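Workshop Tips: Teaching the Gripper Without Losing Your Temper

Updated November 19, 2023

Sooner or later somebody in your shop decides the robot should learn to tidy up, and that you should be the one to teach it. The work is simple. You hold a gripper, you do the job with it, and you do the job again until the recordings pile up or your wrist files a complaint. At Rurken we have done this with towels, tool rolls, cushions and one very stubborn duffel, and these are the tips that survived.

Clear your own path first

Walk through the task with your bare hand before you pick up the gripper. Then do it with two fingers only. If you can't do it with two fingers, the gripper can't either, and you have saved yourself an afternoon. This is also the time to find out that the table wobbles. Fold some cardboard under the short leg and tape it there, or it will migrate.

Slow down, then slow down some more

Everyone's first recordings look like a person swatting a wasp. Move at the speed you would use to carry a full bowl of soup past your mother-in-law. When you reach the object, stop for a beat, then make contact, then stop again before you pull away. The pauses feel silly. They make the recordings far easier to cut up later, and you'll be the one cutting them.

Don't go so slowly that you start to drift, though. A gripper hovering over a cushion while its owner thinks about lunch teaches hovering.

Soft things need a flat push

Cloth and padding give way under you, so you feel less than you expect and press harder than you should. Come in low from the side and lay the tip of the finger against the lower part of the object, where it meets the table. Poking straight down from the top only makes a dent, and the dent fills back in while you admire it. A fuzzy cloth cover on the finger is kinder to velvety fabric than bare plastic, and a loud color makes it easy to find in the recording. 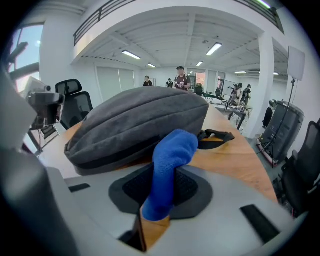 Straps are not your friends

Anything with a strap and a buckle will try to join the demonstration. Decide before you start where the strap goes, and lay it flat in the same spot for the first batch. Once those are done, start moving it around on purpose: under the object, over it, trailing toward you. Variety is good. Surprise variety, where the buckle hooks the gripper and the whole business goes on the floor, is good exactly once.

Wash the finger cover

It picks up lint the way a black sweater does. Our Karpenko covers go through a cold wash in an old pillowcase and dry overnight on the pegboard. Skip the fabric softener, which leaves them slick. Keep 2 covers per gripper so there is always a clean one, and write the wash count inside the cuff with laundry marker. After 40 washes ours go into the rag bin.

Remote control, for the sit-down crowd

If you are driving an arm with the Cledivier handset instead, most of the above still applies, with the extra treat of lag. Rest both elbows on something. Put your chair where you can see the real table, and use the screen only for the last inch. Take your hands off the sticks before you sneeze. I won't elaborate.

Swap drivers before anyone gets tired. Bad demonstrations come in clusters, usually right before a break.

Throw the bad ones out the same day

You will be tempted to keep a fumbled run because you did rescue it in the end. Keep the rescue if it was calm and deliberate. Toss it if you said a word. For the Miderlow tidying job we aimed for 1000 runs, and the pile got better every time it got smaller.

Name the files while you still remember what you did. "final_good_2" meant something in April, I'm sure of it.

Put the gripper away properly

Finger up, on its hook, battery out. A gripper left lying on its finger overnight has a bent finger in the morning, and then you get to teach the robot that, too.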